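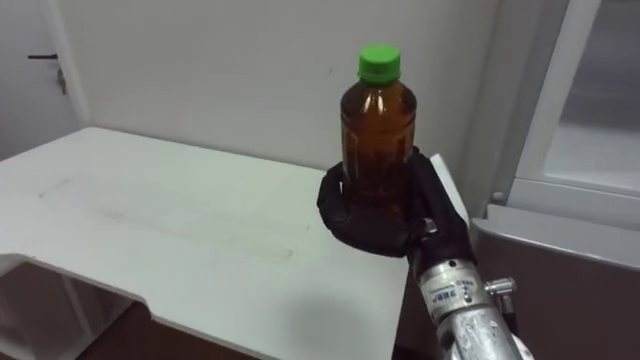
Objecting to an amusement arcade on a high street: does the planning decision settle the licence?

Posted by Irken Residents' Group
3 July 2018

Our group represents households on the streets behind the shopping parade in Irken. A company trading as Hellström Leisure has applied to the council for a premises licence to run an adult gaming centre in the former furniture shop at 237 Station Parade. The notice went up in the window last week and we have been able to read the full application at the council offices.

The same company was granted planning permission for change of use last November. At that time our group sent in a petition with 67 signatures, and several members spoke at the meeting. The permission was granted with a condition on opening hours. The officer's report stated that the concerns raised about gambling were matters for the licensing authority and could be given little weight in the planning decision.

We have now been told by a member of the council's staff, over the telephone, that our petition will not be carried across to the licensing application and that many of the points in it "would not be relevant" there either. We find this difficult to follow. If gambling is not a planning matter, it must surely be a licensing matter.

We should be grateful for guidance on the following.

Does the grant of planning permission mean that the licence must also be granted?

Must our members write again, and if so, can they use the same petition?

Can we object on the ground that there are already two betting shops and a bingo hall within walking distance, and that the town does not need another such business?

The side entrance to the premises is 30 metres from the gate of a primary school. Is this a matter the council can take into account?

We have no funds for a solicitor and would like to deal with this ourselves if that is possible.

Zulthorpe Town Clerk's Office

We dealt with an application of this kind in our own town and can offer the following from that experience. It should not be taken as legal advice.

Planning and licensing are separate. The permission your applicant holds does not oblige the council to grant a licence, and equally the council may not refuse a licence on the ground that planning permission is lacking. The licensing sub-committee should not concern itself with whether the building is suitable in planning terms, with parking, or with the loss of a shop unit. Those questions were answered in November, or ought to have been.

Your members will need to write again. In licensing the term used is "representation". It must be made in writing, it must reach the licensing authority within the period given on the notice, and it must come from a person who is entitled to make one. Please read the closing date on the notice with care. We had residents whose letters arrived the morning after the period ended and they were not accepted, although the content was good.

As to the question of need, the answer is no. The authority is not permitted to have regard to the expected demand for the facilities. A letter which says that the town has enough gambling already will be set aside on that point, however many people sign it.

Trusbridge Community Advice Service

The reply above is correct in its main points. The following adds some detail on who may object and on what grounds, and deals with the question about the school. It concerns the law in England and Wales under the Gambling Act 2005.

Who may make a representation

The Act refers to "interested parties". These are persons who live sufficiently close to the premises to be likely to be affected by the authorised activities, persons who have business interests that might be affected, and persons who represent either of these. There is no fixed distance. The authority decides each case, and its statement of principles will normally explain how it goes about this. The statement is a public document and should be on the council's website.

A residents' group may make a representation as the representative of people who live close by. The authority may ask for evidence that it has been asked to do so. A short signed letter from two or three of the households concerned is usually enough. A ward councillor may also act for residents and many are willing to, but a councillor who sits on the licensing sub-committee would have to stand aside from the hearing if he or she did so.

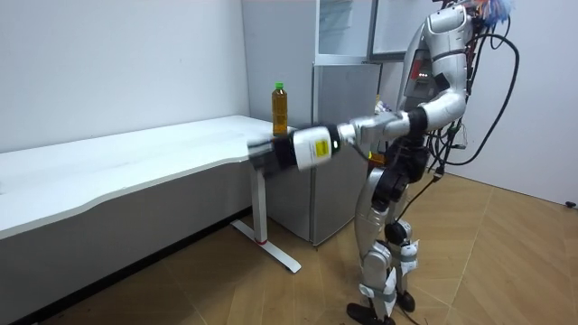
Your group should therefore decide at an early stage whether it wishes to submit one representation on behalf of its members, or to encourage each household to write separately. Both are allowed. A single well-prepared document is easier for the sub-committee to read. Separate letters have more force where the writers have something particular to report, such as a neighbour whose yard adjoins the rear of the building. Copies of a standard letter signed by different people add little, and a petition will generally be treated as one representation.

Please bear in mind that names and addresses are normally supplied to the applicant. Anyone with a serious worry about this should speak to the licensing officer before sending anything in.

On what grounds

The representation should be tied to the licensing objectives. There are three: preventing gambling from being a source of crime or disorder, being associated with crime or disorder, or being used to support crime; ensuring that gambling is conducted in a fair and open way; and protecting children and other vulnerable persons from being harmed or exploited by gambling. In practice residents will rely on the first and the third. The second is chiefly a matter for the Gambling Commission.

The word "disorder" is generally read as meaning something more serious than nuisance. Noise from people smoking on the pavement, litter and doors banging late at night are unlikely to be enough under this Act. This often comes as a surprise to residents who have objected to a public house in the past, as the prevention of public nuisance is an objective under the alcohol licensing law and has no equivalent here. Complaints of that sort should be directed to environmental health if the premises open.

Moral objection to gambling is not a valid ground. We would advise leaving it out altogether, as it gives the applicant's representative an easy opening.

The school

The nearness of a school is relevant to the third objective, but it is not in itself a bar. Nobody under 18 may enter an adult gaming centre. The sub-committee will want to know how the applicant proposes to keep children out, and whether the arrangements are likely to work in this building.

You should ask to see the applicant's local risk assessment. Operators are required to prepare one, and it should deal with nearby schools, hostels, treatment centres and the like. If it does not mention the school, or describes the area in terms that could apply to any town, you are entitled to say so. Look at the floor plan as well. If the side entrance opens directly on to the gaming floor, with no view of it from the staff counter, then your point about the 30 metres becomes a much stronger one.

Conditions

The authority is under a duty to aim to permit the use of premises for gambling so far as it thinks this is in accordance with the relevant codes and guidance, reasonably consistent with the objectives and in accordance with its own statement. Outright refusals do occur, but a group in your position should also consider which conditions it would accept. Matters commonly raised include:

Closing the side entrance to customers at all times, subject to its use as a fire exit.

A minimum number of staff on the floor during the hours when children are travelling to and from school.
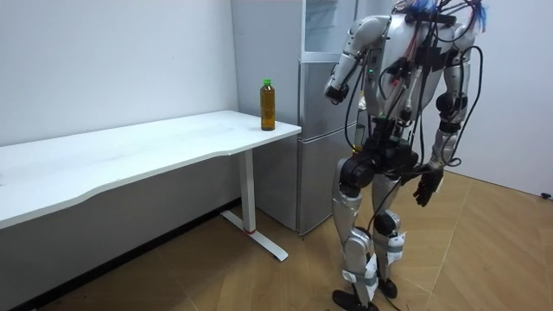
A proof-of-age scheme, with a written record of each refusal kept on the premises and open to inspection.

Window displays that do not appeal to children.

It is worth putting such requests to the licensing officer before the hearing. Applicants will often agree to them at that stage, and an agreed condition is better than one that has been argued about and dropped. Agreement on conditions does not oblige you to withdraw your representation unless you choose to do so.

The hearing

If relevant representations are received and not withdrawn, a hearing will ordinarily be held. You will be given notice of it and may attend and speak. Speaking time is often limited, and the limit will be in the council's procedure. One speaker for the group is advisable. Keep to the points already made in writing, as new material may be refused if it is produced on the day. Either side may appeal to the magistrates' court, where there can be an order for costs. You should take proper advice before going that far.

Hellström Road Traders

We would only say that our members opposed an arcade a few years ago and spent a good deal of time on it. We collected almost 40 letters and the licence was granted all the same. Nearly all of the letters were about trade and parking. The council should publicise the rules better than it does. It might be best to ask your councillor to deal with the whole matter.

Irken Residents' Group

We are obliged to all three contributors. We have asked the licensing officer for the risk assessment and the floor plan, and the group will submit a single representation with signed letters from the households nearest to the side entrance. The petition will not be used again.

One further point, if the Advice Service is able to assist. The planning condition requires the premises to close earlier than the hours given in the licence application. We are not clear which would apply.

Trusbridge Community Advice Service

The operator must comply with both, so the earlier closing time would apply in practice for as long as the planning condition stands. A breach of it would be a matter for planning enforcement and not for the licensing team. The company may apply to have the condition varied, and you may wish to ask the planning department how your group can be notified of any such application.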